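Wildlife and the Home, Session 3: Bats Indoors
Instructor: Tyson Bergeron
Handout for Monday's class, 9th May

Reading before class: the Skellholm chapter on house bats, first half only.

1. Why bats come in
Most bats found in living areas are lost. Young bats learning to fly in summer often take a wrong turn from an attic roost. In cold regions a bat may also wake during a warm spell in November and move through the walls toward heat.

2. A bat flying in a room
Close the doors to the rest of the house and put pets in another room. Open the windows as wide as they go, remove the screens, and turn off the lights and any ceiling fan. Stand still against a wall. Many bats will find the opening within 21 minutes or so. Do not swing at the bat with a broom or towel.

3. A bat that has landed
Look behind curtains, picture frames and loose cushions. Wear thick leather work gloves. Place a small box over the bat, slide stiff cardboard behind it, and carry it outside after dark. Bats have trouble taking off from flat ground, so tip the box against a tree trunk.

4. When not to release
Keep the bat contained and call the health department if it was found in a room with a sleeping person, a small child or an unattended pet, or if anyone may have touched it with bare skin. Bat bites can be too small to notice. Rabies testing needs an undamaged head.

5. Closing the entry points
Wait until the young can fly. Sealing an attic in early summer traps pups inside. One-way doors should stay up for at least a week before the gaps are filled.

For discussion: the Trostard attic colony, 200 adults. When would you install the one-way doors?

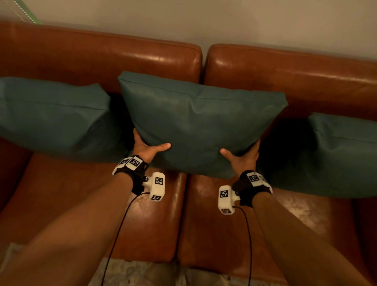 Fig. 1. Sofa with throw pillows.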